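Handling cell, month nine

The Susora line at Ikmont has run with the automated handling cell since March. Throughput was the number everyone asked for: 1,508 units per shift before, 2,001 now. The job sheets changed more than the number did.

Mwende Odera used to place parts for a full shift. Her sheet now lists grip checks, fault clearing and wrist cable inspection every 300 cycles. Brian Kaijage moved to setup. He has a 16-page procedure for new objects and has rewritten most of it. Pay grades have not been revised to match, and I have raised that twice.

Bottles are harder than cups. A narrow neck over a wide base leaves few good places for the fingers, so we teach the grip low.

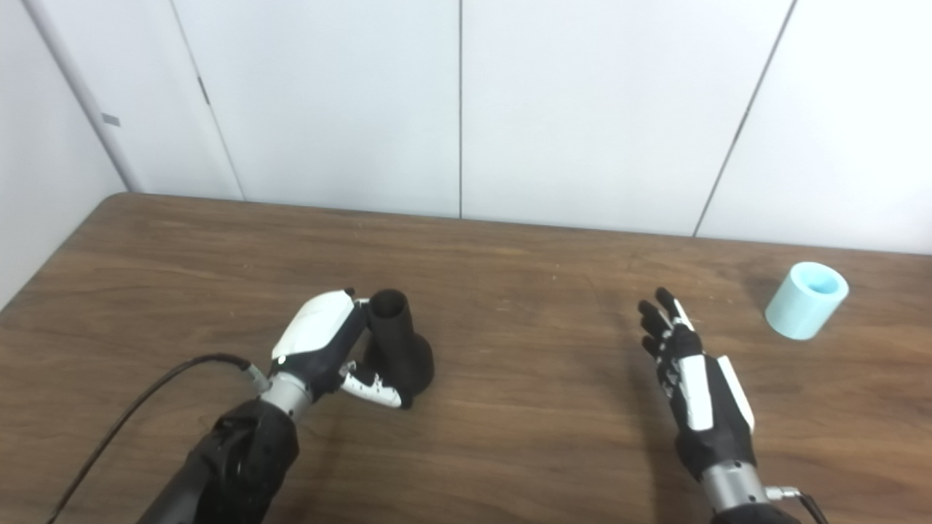 Bratell, December 5, 2025

Left hand closed low on the black bottle shape, right hand open, light blue cup standing off to the right. Brian wants the cup grip retaught next. Mwende has asked for the fault log to be readable from her station.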